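Hand-held gripper: fingers don't close evenly on a bare board, and the picture washes out

Posted by Svenja Gasser, 2023-06-14

I'm building a hand-held gripper in our shared workshop at Lanside. It has two dark green fingers and a camera looking down over them, so I can record myself picking things up and use the clips later on a small arm. The servo is driven from a cheap controller board, with a trigger on the handle.

Two problems. First, when I pull the trigger slowly, the left finger starts before the right one and they meet off center. Second, the board I work on shows a bright patch in the camera view, and the gripper throws a shadow between the fingers. Servo travel is set to 787 at closed and 300 at open, in controller units. I haven't changed those numbers since April.
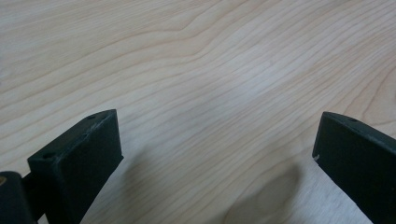
Lanside Shared Workshop - Robotics Bench Group

Fingers are open there, nothing to pick up. The glare is right of center and the shadow is under it. I tried turning down the exposure, but then the fingers go so dark that I lose their edges. Do I fix the light first or the linkage?

Lefteris Konstantinidis

Linkage first. If the fingers don't meet in the same place every time, your clips won't match each other and you will have to record them again.

Take the fingers off and move the two links by hand. If one side has play at the pivot, drill it out and put in a bushing. Mine was a printed hole that had gone oval, and I had the same thing you describe, one side starting late. Put it back together with the servo at the middle of its travel, then set open and closed again. Don't reuse the old numbers.

For the light, move the lamp to the side and put baking paper or thin white cloth in front of it. Keep the paper away from the bulb if it gets hot. You will still get a shadow, but a softer one. Then lock the exposure so it stays the same from clip to clip. I record 20 clips, look through them, and only then do the rest.

Dudek

had the glare thing too. put a gray felt mat down on the bench, problem gone. no idea about the servo

Tandell

Check the screws on the servo horn before you drill anything. Mine was loose and it looked just like a bad pivot - took me a whole evening to find. Also agree with the mat, but get one that lies flat or the fingertips catch on it.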